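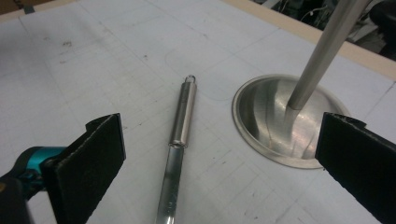 Lemon curd, July. Pot four and pot five

Starting again on the curd. The Clinby order is still 96 jars and still wants something that stands up on a spoon and doesn't taste like a boiled glove. Pots one through three are written up on the earlier pages, if anyone enjoys tragedy.

Where we left off: pot three set beautifully and had the texture of damp sand. I blamed the lemons. Then I blamed the eggs. Then I went back through my own handwriting and found I'd added the butter at the beginning, in the middle and, by the look of the weights, possibly at the end as well.

Pot four. Changed one thing, as agreed. Whole eggs plus extra yolks, same sugar, juice strained, zest rubbed into the sugar and left to sit while I dealt with the dishes. Total in the pot 3080 g before butter. Low heat, stirring the whole time, which does nothing for a person's outlook. It hung around doing absolutely nothing for ages, I looked over at the clock, and when I looked back it had thickened. Pulled it at 193 F on the Bouchard probe. That is a good deal hotter than anybody's grandmother would go, and hotter than I meant to go.

Result: thick, glossy, a few flecks of cooked white. Strained fine. Tastes of lemon first and egg second, and the egg is late enough that most people will have swallowed by then. Slight metallic edge at the back. More on that in a minute, as there is now an argument.

The probe read 200 in a kettle at a full rolling boil. We are nowhere near high enough up a hill for that. So either the laws of physics are different over by the sink or the probe reads low, and in that case my 193 was really something worse. I have put a strip of tape on it that says LIAR. Please use the Simwood one in the drawer until further notice.

Stirring gear for pots four and five was stainless all the way through. The aluminum saucepan has been retired to boiling potatoes, where acid can't get at it.

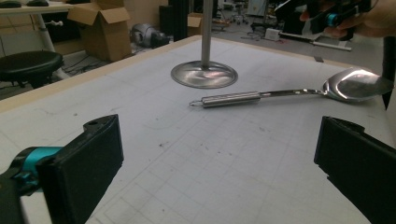 Rafail Andreadis maintains that the metallic taste has nothing to do with pans at all and comes from overheated egg yolk, plus too much white pith in the zest, and that I could stir it with a garden rake and taste the same thing. He would like it noted that he said this back at pot two. Noted. He also said at pot two that the batch was "basically done," and we all remember how that went.

So pot five is his pot. Zest taken off with the fine grater, one pass per patch of lemon, no going back for seconds. Pulled earlier, going by the spoon test (draw a finger through it, see if the line holds) and checked against the Simwood. Butter in cubes, off the heat, a few at a time, and only once. I wrote ONCE on my hand.

Result: softer. Very clean lemon, no metal that I could find, and I went looking for it with some spite. Gerasimos Manolakis couldn't find it either, though he had just eaten a pickle and I'm not sure he should have been allowed to vote. No flecks, and hardly anything left behind in the strainer. It ran off the back of the spoon warm. Chilled, it holds a soft peak and then thinks better of it.

Problem: Clinby want it to stay put between two layers of sponge, in summer, on a table outdoors.

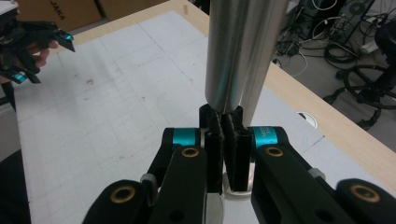

The options for getting it to stay put, then, in the order I'd like to avoid them. More butter would firm it up cold, and slump it the minute the sun came out. Cornstarch would work, and then we'd have pie filling and I'd have to look people in the eye. One more yolk per pot and a slightly longer cook might get us there without either. Gelatin is off the table until somebody at Pudgate answers the phone about the label.

Pot six, tomorrow morning:
Rafail's zest, Rafail's butter, my yolks plus one.
Simwood probe only. Check it in the kettle before, and write the number down.
Weigh the juice after straining this time.
Put a dab on sponge, leave it on the windowsill till lunch, and nobody eat it.

Jars from pot four are on the bottom shelf, lids marked 4. Help yourselves. Pot five is marked 5 and is not for toast.

Somebody needs to buy lemons.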